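Home | Our Work | Reports | Partners | Contact

Progress report to the Medeiros fund, Tuesday, April 19, 2022
Written by Gleice Peixoto, Eneten computer refurbishing bench

Hi all! It's been a busy stretch since I last wrote in December, so grab a coffee. The big news is that we've finished 168 desktops, all checked, wiped and boxed, and 30 more are sitting on the shelf with their tags on. Your grant paid for the new bench, the power strips and a frankly enormous tub of thermal paste (we will be using it for years).

The slow part is still the sorting. Machines come in from offices with no paperwork at all, so every one gets opened up before we decide if it's a keeper or goes for parts. We call the parts side Prurgate – don't ask me who started that – and it has its own shelves now, plus a log that people really do fill in.

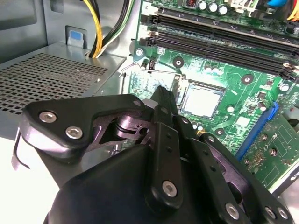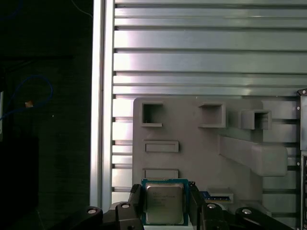 Processors, out of the case:

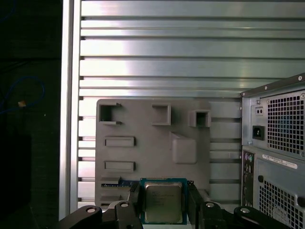 Processors have become my favorite job on the bench, and I never thought I'd write that! We used to toss them all in one drawer and hope for the best. Now each chip gets looked at on both sides, matched to a board and written up before it goes anywhere. The printing on the metal lid is the annoying bit, because when it's as faint as it is on the chip in front of the gray molded plate, you can squint all you like and still not get a model number. Those go in a separate tray until we can try them in a test board, and we only have 2 test boards, so the tray fills up fast.

Money-wise we're on track. The one overspend was on power supplies, where we bought 4 spares from Brovivo to keep the line moving, and I've moved that over from the shipping budget (the receipts are in the shared folder).

Next up is a third test board, if you're happy for us to use what's left under equipment. I'd also love to get labels that stick properly – the current ones curl off overnight and it drives me up the wall. Could you let me know about the board before I place the next order?

Thanks so much,
Gleice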